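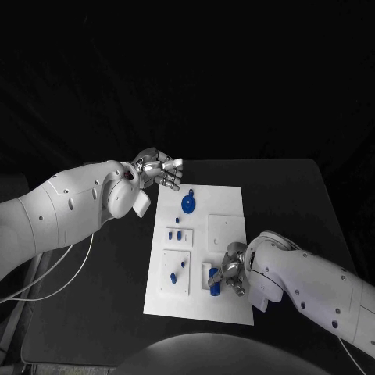 A lane closure reduces capacity before any queue can be seen. On the Groron ring road, each lane carries 2000 vehicles per hour in normal conditions. A road is approached from two sides, and drivers in the other direction slow down to look. Please include both directions in your calculation.

Unit 5. Merging before a closure

Early merge means the drivers change lane when they see the first sign. Late merge means they use both lanes until the taper. In the Brasance exercise we compare these 2 methods with the same demand. 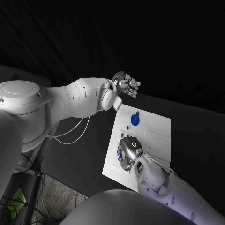
Fig. 1. Left arm above the work table.

Diversion routes
The signed route through Harawira is longer, but it has no low bridge. Trucks must follow it. Check the signal timing at Troreck, where the left turn fills first.

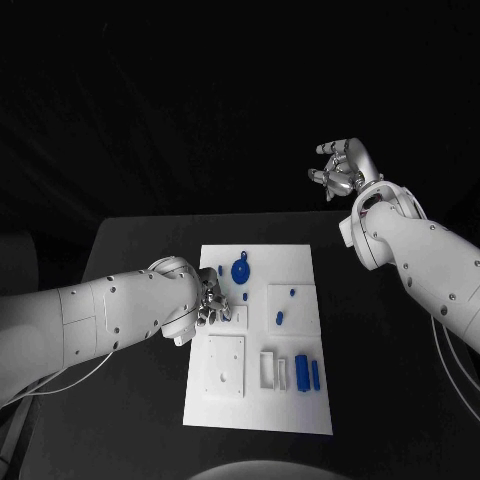 Fig. 2. Board with blue and white parts.

Homework: read page 97 and draw the queue diagram for the evening peak. Bring it on Thursday.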